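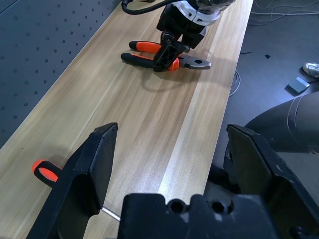
According to one member of the Hurkmont club, in a written comment handed in at the end of the term, the students had learned more about tidying a bench than about robots. We take the remark more seriously than it was perhaps meant. Much of what the club reported as progress in learning can be explained by changes to the bench, and the purpose of this section is to see how much is left once those changes are set aside.

4.2 The tool-return task

The club entered the tool-return event of the Cliter student challenge. A hand tool has to be picked up and put back on a perforated board, and a run counts if the tool is still hanging when the judge calls time. The rules say nothing on how a tool must be gripped, how far it may be dragged, or whether a second arm may hold it steady. The club used 2 arms and took full advantage of that silence.

Students recorded 3686 demonstrations by hand-guiding the arms. Of these, 699 were kept for training. The club's own report calls the rest "low quality", and we were not able to find a written rule for what that meant. When we asked, we were given several different answers. Some students threw out any run with a regrasp, others only those where the tool was dropped, and at least one sitting seems to have been discarded whole because the lighting had changed. A filter of this kind tends to leave behind the easy cases, and a policy trained on easy cases will look good for as long as the test is easy too.

The training itself was done with Tumix, using the settings supplied with it. We have no complaint about that choice. Students should be free to start from something that runs. Our doubt concerns the claim, made on the club's poster, that the policy "understands tools". A screwdriver and a pair of pliers lying on the same bench with the same orange and black colouring are a fair test of whether a policy is using shape or colour, and the kept demonstrations hold too few such pairs to tell. The students did notice this in April and added some, though by then most of the recording was finished.

Hanging is the harder half of the task. Pliers can be picked up from the wood in several ways and the error forgiven. Scissors have to go back with their handles up, and if the blades swing open in transit the whole thing turns in the fingers. The wrist camera gives only a partial view for this job, as Figure 4 shows. The fingers take up much of the lower part of the picture, and the board behind is a field of near-identical holes, brighter in one corner than in the others. We suspect (we can't prove it from the logs) that the policy finds its place by that bright patch as much as by anything on the board itself.

Figure 4. Wrist camera view towards the pegboard, gripper open. The scissors hang points down, with the blades slightly apart. 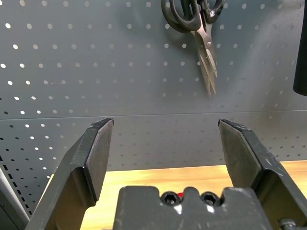
To check this we asked the club to run 80 further trials, half with the board lit as usual and half with a sheet of card blocking the light from behind. Nothing else was to be touched. The success rate was lower with the card in place, most clearly for scissors, and the failures were of one kind – the arm stopped short or drifted sideways and let go in front of the wrong holes. With so few trials per tool we wouldn't lean on the size of the drop. Its direction is harder to argue away.

The students' reply was that competition lighting is fixed and the point is therefore academic. For scoring purposes they are right. It does mean, however, that the score says little about tool handling in any other room, and the same probably goes for other teams in the event whose boards we haven't seen.

A smaller matter concerns the grippers. The kept demonstrations were recorded before and after the finger mounts were tightened, and the logs don't say which runs belong to which state. We had hoped to compare our results with those of the Mamani project, where a similar board was used, but without that record any comparison would be guesswork and we have left it out.

We would still recommend the event for a student club. The members can now wire, calibrate and drive two arms in a shared workspace, and several of them wrote the logging code used in the trials described above. Those are real skills and they would be easier to defend than the success rate on the poster. For the next round we have asked that the discard rule be written down before recording begins, and that discarded runs be stored with a reason beside each one. The club has agreed to the first request and is still discussing the second, mostly on grounds of disk space.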